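The town that learned to say good morning in 41 languages

I moved to Brustdale in February, which is a daft month to move anywhere, and the first thing I noticed was the noise in the queue at the corner shop.
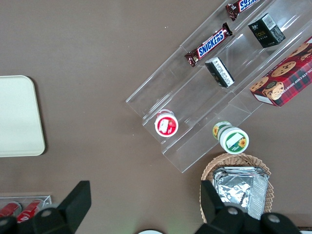

There were four of us waiting and I couldn't follow a single conversation. Somebody was on the phone in what I later learned was Tigrinya, two women behind me were having a very enjoyable argument in Polish, and the man at the till was singing along to the radio in Welsh. I'd come from Trornby, where I'd lived for 17 years and where a strange accent meant you were from the other side of the river. I bought my milk and walked home feeling as if I'd been on holiday!

The primary school at the top of my road says its families speak 41 languages between them. Each morning a different child greets assembly in the one they use at home, and everybody else has to say it back. My neighbour's little boy taught me the Tamil one over the garden wall and made me repeat it until he was satisfied (it took most of an afternoon, and I still get the middle bit wrong).

Now, I don't want to make the place sound like a poster. People here mostly rub along by leaving each other be, and there are streets where you could live for 20 years and never be asked in for a cup of tea. A woman at my bus stop told me she'd stopped going to the summer fair because she was tired of being asked to bring "something from your country". Her country is this one. She was born in the hospital on the ring road and what she'd like to bring is a Victoria sponge.

I think about her a lot. I'd been to that fair, you see, and loved it, and had gone round every food stall with a paper plate, asking exactly that sort of question. I meant well. So does everyone, I suppose, but it must get wearing to be someone's interesting afternoon.

What seems to work better is having a job to do together. The Bonico is an old dance hall behind the station, with a sprung floor and a dreadful roof, and a few years back it was going to be flats. A mixed bunch from the terraces took it on. These days there's a choir, a repair bench and a homework room, and on winter evenings a supper where you eat whatever's been cooked and wash up afterwards. The arguments are about the heating and who left the big pan to soak. I've been told off there by a Somali grandmother and a retired bus driver from Leeds, both in the same evening, for the way I stack plates – they were right, too.

Longo is the other thing I'd tell you about. It's a free paper, 4 pages, folded by hand, and anybody can write for it in any language they like. Some pieces get translated and some don't. I used to skip the ones I couldn't read. Lately I've been taking them to the supper and asking whoever's next to me, and I've heard about a lost cat, a wedding in Gujarat and one long complaint about parking on our street, with my own car described in some detail.

I've moved the car. I've also put my name down for the Tuesday-night beginners' Urdu at the Bonico, though it clashes with choir, so one of them will have to shift.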